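Can a Machine Wipe the Kitchen Yet? A Talk With the Head of Pruneo

The office of Pruneo is on the second floor of an old bakery in Cluston, and the first thing I noticed was the dishes. There were many of them in the sink. The head of the company saw me looking and laughed. "Yes, yes. Everybody who visits us makes the same joke," she said. "We work on kitchen robots and we wash our cups by hand."

She started Pruneo after several years at a packing plant in Bultelthorpe, where the machines lifted boxes all day and did it well. A box, she told me, is a kind object. It has flat sides and it comes at the same place each time. "At home nothing comes at the same place. My son puts the sponge where he wants, my husband puts it in another place, and me also."

So I asked her directly: can a robot do the chores today? She thought for some time before she answered. "One chore, in one kitchen that it knows, on a good day. I would not sell it to my mother."

Most of the practice happens in simulation. The team builds kitchens on the computer and lets the arm try a small task in them, 499 times in one night if they wish, with no broken plates. In the morning somebody looks at the failures over coffee.

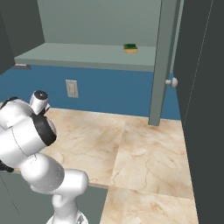 A simulated kitchen with the white arm at the counter and a sponge up on the shelf.

I said that taking a sponge from a shelf looks very easy. She did not agree. "For you it is easy, because your fingers feel it. The arm must know how high is the shelf, how soft is the sponge, and how to come near without hitting the wall." A sponge that is pressed changes its shape, and the computer is still not very good in showing this. In one recent test with a real arm, the team made 50 attempts to pick up a sponge and 20 of them went well. She gave me the numbers without any shame.

What about shops and small factories? There she is more hopeful. A furniture workshop in Bettencourt asked them last December for help with wiping tables at the end of the shift. The tables are all of one height, and the people have already gone home. "This we can maybe do soon. Slowly, but the tables have the whole night."

Pruneo has 11 employees now and she wants to hire two more, both for the work on touch. When I left, one of the engineers was standing at the sink with his sleeves up, washing the cups.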